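Clurolden 桌面取放工作站评测：开放日现场体验

发布日期：2026年8月1日
栏目：设备评测

Clurolden 是 Arsenault 今年推出的桌面级单臂工作站，面向高校实验室和小型集成商。五月份厂方放出过一版规格书，内容偏简，末端负载、关节刚度都只给了标称值。本次在 Trumden 园区的开放日上，厂方安排了完整的面包取放演示，并允许到场者查看控制界面和日志。以下内容基于现场观察和厂方提供的资料，未做拆机，也没有使用自带仪器测量。

一、系统构成

整套系统由机械臂、多指末端、腕部相机、头部视角相机和上位机组成，控制软件名为 Gredari，随机附带。机械臂本体为黑色，走线大部分外露。外露走线便于更换，但在大角度翻腕时需要留意线缆余量，厂方的安装手册对此只有一句提示，建议补充最小弯曲半径。

演示任务是家用场景的简化版：桌面铺灰底白格桌布，放一台双槽面包机、一只浅绿色圆盘，旁边有水果作为干扰物。任务目标是把面包片放到盘中。格纹桌布对视觉算法有两面性，规则线条方便人工核对位置，但布面起皱后线条会弯，依赖直线特征的标定方法容易受影响。Gredari 的标定流程使用单独的标定板，不依赖桌面纹理，这一点处理得比较稳妥。

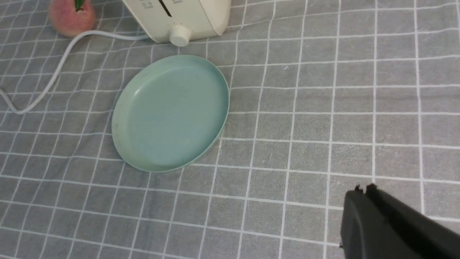 腕部相机的安装位置偏向末端一侧，视野覆盖目标区域的同时也会拍到夹爪本身。优点是接近目标时可以直接看到指端与物体的相对位置，缺点是画面一角长期被占用，有效像素减少。软件里可以设置遮罩，将夹爪区域从检测中剔除，遮罩需要手工绘制，换指之后要重画。希望后续版本能根据末端型号自动生成。

腕部画面在界面中的显示延迟，厂方给出的数字是40毫秒。现场遥操作时跟手程度可以接受，没有明显拖影。头部视角的画面延迟略高，资料中未列数值。

二、抓取表现

面包片是比较典型的半柔性物体：边缘硬，中间软，受力后容易压痕或折断。厂方选它作演示对象，难度适中，也便于观众判断效果。Gredari 提供位置模式和限力模式，演示使用后者。

从操作过程看，末端夹持的是面包片上缘，手指弯曲后从两侧夹住，片体保持倾斜姿态移至盘子上方再放下。夹持点靠边，好处是不遮挡盘面，代价是力臂较长，片体在移动中有轻微摆动。操作员把末段速度调低之后，摆动幅度减小。 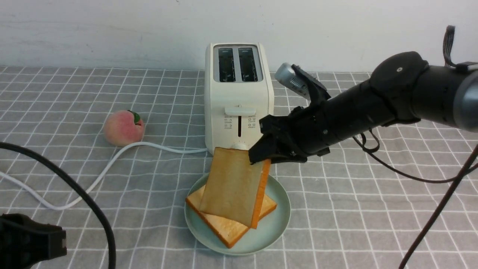 图注：机械手夹持一片面包，位于浅绿色盘子上方，盘中已有一片。

第二片叠放时，目标高度发生变化，系统需要重新估计接触面。Gredari 的做法是下降到设定高度后切换为缓降，检测到接触力再松指。这一逻辑简单，调参量少，缺点是耗时。日志显示，单次完整取放的步骤记录为172条，其中缓降阶段占去相当一部分。若用户更看重节拍，可以改用固定高度释放，但叠放的整齐程度会下降。

面包机的插槽取片没有列入本次演示。槽口窄，手指需要伸入或等面包升起后夹取，对指端厚度要求较高。询问后得知，该动作仍在调试，暂无时间表。计划用于厨房类研究的用户应把这一点考虑进去。

三、末端与耗材

指端覆有深色软质材料，表面不反光，对腕部相机比较友好，不会在画面里形成高光干扰。 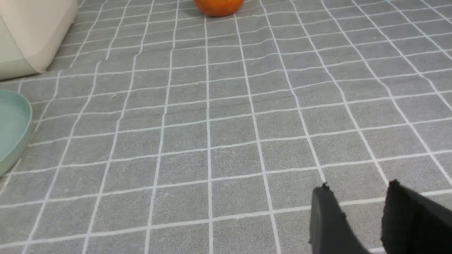 Clurolden 评测 / 作者：本站设备组

软质指垫属于耗材。厂方手册建议每100小时检查一次，出现边缘起毛或缺损时更换。更换方式为背胶粘贴，不需要工具，但对位全凭手感，粘偏后两指闭合会有错位。若改成卡扣结构，重复精度更容易保证。指垫单独出售，每包2片，价格未公布。

张开状态下，两指之间留有足够的空隙，从腕部视角可以看到桌面，便于操作员判断下探位置。对圆形水果一类物体，软质指垫的贴合度应当优于硬质指面，不过本次没有看到相应的抓取演示，无法给出结论。

四、软件与数据记录

Gredari 的界面分为三栏，左侧任务树，中间画面，右侧参数。参数命名基本沿用行业习惯，上手不难。数据记录可以同步保存各路画面和关节状态，导出格式为通用格式，离线回放时可逐帧对齐。时间戳由上位机统一生成，未见硬件触发接口，对同步要求严格的用户需要自行评估。
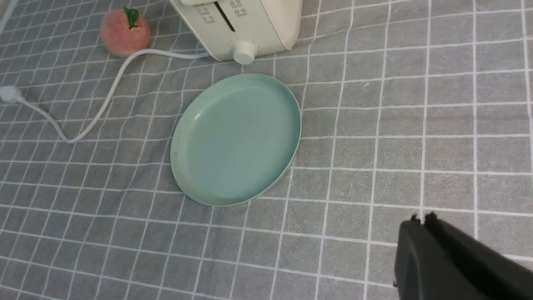

回放功能里有一项比较实用：可以在腕部画面上叠加末端的历史轨迹，用于检查接近路径是否合理。轨迹颜色固定，在浅色物体上辨识度不高，例如落在奶白色面包机外壳附近时就不太清楚。颜色自定义在设置里没有找到。

另外，桌面上的电源线没有被建模为障碍物。系统只对任务树中登记过的物体做避让，细软线缆需要人工划定禁入区。演示中的禁入区由操作员事先画好，绘制过程不复杂，但每次移动面包机后都要更新。

五、小结

优点：
标定不依赖桌面纹理；
限力模式参数少，适合半柔性物体；
多路画面与关节状态同步记录，回放方便。

不足：
遮罩和禁入区需手工维护；
指垫粘贴对位困难；
无硬件触发接口；
插槽取片尚不可用。

以教学和数据采集为主的实验室可以列入备选，采购前建议携带自己的物体到现场试抓。对节拍有要求的产线用户，目前的释放策略偏慢，可等下一版固件后再看。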